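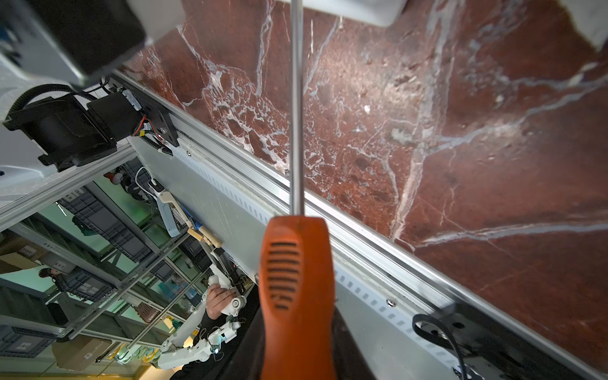 What does it mean to teach a robot by remote control?
An operator moves a set of handles or a worn arm rig, and the robot's arms copy the movement while joint positions and camera views are recorded. The recordings are later used to train a control program.

8 October 2023. Drimach has released the first batch of recordings from its two-arm bench at Natdale. The batch holds 837 demonstrations of small household repair tasks, most of them involving a screwdriver and a remote control. Collection began in June.
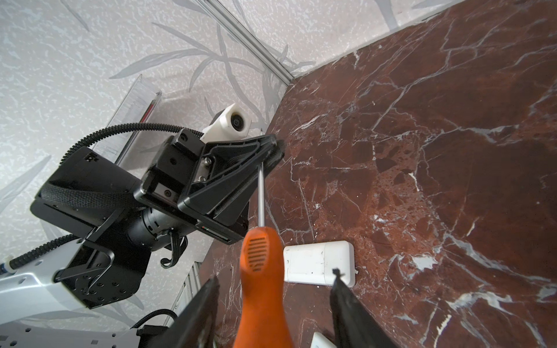 Each arm has its own gripper and is driven separately, so the operator can use one for the tool and keep the other for the workpiece. Lining up a thin shaft is the slowest part of the job. Drimach puts the median attempt at 109 seconds and says that failed attempts have been kept in the set and labelled as such.

The recording software, Ladefoged, stores the wrist views and the fixed view on a single clock. Version changes during the summer mean that the earliest files need converting before use; a script is supplied. Asach, which is training on the same data, plans to bring the total to 2,320 demonstrations.

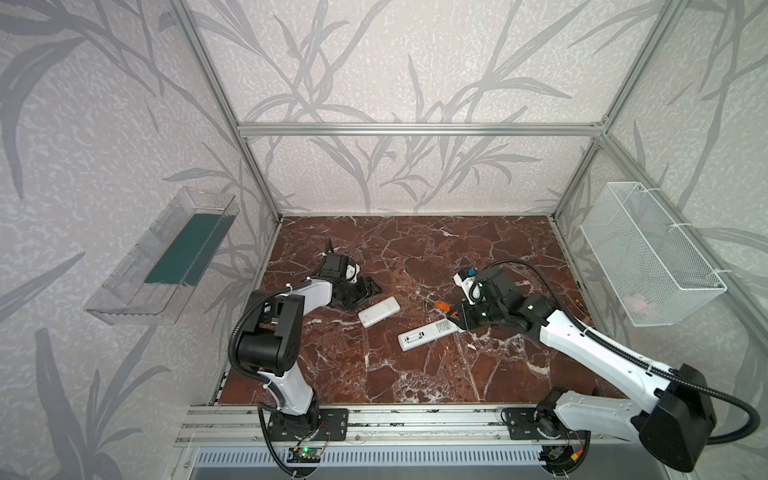

Can the recordings be used with a different robot?
Only in part. The camera views carry over fairly well, but joint positions have to be recalculated for arms with other link lengths, and gripper widths must be rescaled.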